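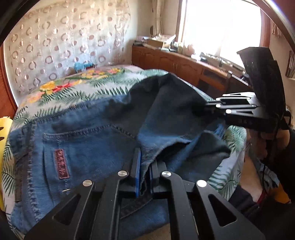

Hand-held grippers on laundry: does the robot learn anything useful?

Search this forum Go
14 comments 2 shares

grarnach_dave
19 Jul 2024
The Flodance people reckon 300 demos gets you a policy that folds denim. I don't buy it. One edge pinched up off the mattress, the other gripper holding the far side, fine, any person can do that half asleep. The person knows where the hem is. What does the arm know? Colour and a bit of wrist motion.

tpelkonen
You've left out that the demos carry the gripper's own view. Same jaws, same blue pads at playback if you build the arm to match. That was the whole pitch over a leader-follower rig.

grarnach_dave
Same jaws, sure. My wrist has a lot more reach than the arm we've got bolted to the bench. We recorded 551 at Mullonwood last September and threw out 107 because the arm couldn't get into those poses. Hours of squeezing a trigger for nothing.

lysenko_fan
So filter while you record? We do a reach check after each take. Slow as a wet week but you only cry once.

grarnach_dave
Then you've lost the one thing it had going for it, speed.

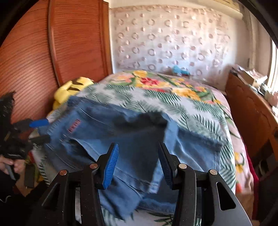

Rhiannon Kemeys
Moderator, Demonstration & Teleop

Moved this from General. My own gripe is the resets. Denim heaped on a leafy sheet with a flowery blanket up the back is a decent mess for a camera to sort out, but if every take starts from the same heap you're teaching it that heap. Has anyone got results on a garment they never demoed? Video, uncut, please.

tpelkonen
Tea towels, yes. Jeans, no. I'd still take hand-held over remote control for cloth. I tried teleop with two arms and couldn't feel when I had one layer or two.

grarnach_dave
Can't feel much through a plastic trigger either.

tpelkonen
More than through a joystick, mate. Which reach check are you running, lysenko_fan? Ours flags half the good ones.

lysenko_fan
Plain IK on every tenth pose. I'll post the script tonight.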